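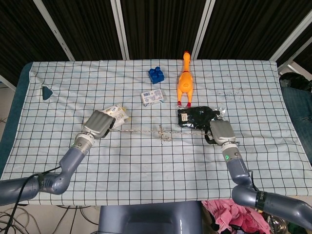
Bench at Grabowska, rope held between the left and right gripper, mixed objects behind.

Print this page | E-mail this page

Gripper comparison for two-arm handling: progress report to the Vorell fund
Prepared by Nikola Szczepańska, Grabowska workshop

1. Where we are

The period covered by this report ends in January. The work plan had two tasks for this period: to finish the comparison of the Lornura and the Grutach hand on single objects, and to begin the trials where both arms must hold the same thing. The first task is closed. The second has started later than we planned, and it will continue in the next period.

In total we have now recorded 1,372 grasp attempts. Of these, 370 are attempts with rope, which is the hardest material in our set. The application promised 600 rope attempts before the final report, and I believe we can keep this number without a change in the budget.

2. Single objects

The set includes a toy building block, a small carton, a rubber chicken, and several items in plastic packaging. Both hands took the block and the carton well from the first week. The chicken is more difficult for the Lornura hand, because the neck bends when the fingers close and the toy turns out of the grasp. We reduced the closing speed and the result improved, but the cycle became longer. Marianna Głowacki is preparing a table with both speeds, and it will be attached to the final report.

Packaged items gave us the most work. Thin plastic moves under the fingers, and the controller often reads this as contact with the object itself. We tried two force limits. The lower one protects the package but the item is dropped more often, so for the moment we keep the higher one and check the packages by hand after every series.

3. Rope trials

In the rope trials each arm holds one side of a short rope with a knot between the hands. The task is to keep the rope lifted, then to move it sideways without pulling it out of either hand. The other objects stay on the table during the trial, as the reviewers asked in their comments to our application. 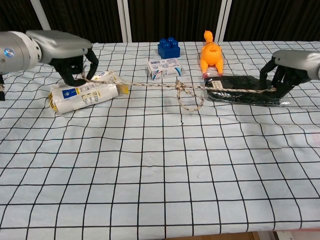 Both hands closed on the rope, with the knot and its loop between them.

The main problem is timing. When one arm begins its movement earlier than the other, the rope becomes tight and it slips from the hand with the weaker hold. We measured the delay between the two controllers and corrected it in software. After this correction slips became less frequent, but they did not disappear. I suspect that the grasp position is also important, and the next series will test 5 positions along the rope.

The printed grid on the tablecloth is useful for us when we compare where the rope was before and after a movement. It has one weakness: the cloth wrinkles when an arm pushes on it, and then the lines are no longer straight. We will fix the cloth better at the corners.

4. Changes and risks

We ask for one small change. The second overhead camera was planned for purchase in this period, and we would like to move this cost to the next one. The total stays the same.

The risk we reported last time, wear of the finger pads, is still open. One pair of pads was replaced, and a spare pair is ordered.

5. Next steps

- complete the rope series, with both arms at equal speed
- repeat the packaged items with the corrected controller timing
- send the draft comparison table to the fund for comments

Questions about the data should go to Marianna Głowacki, and questions about costs to me.

This site uses cookies to remember your settings. Accept | Read more

Contact | © Grabowska workshop | Back to top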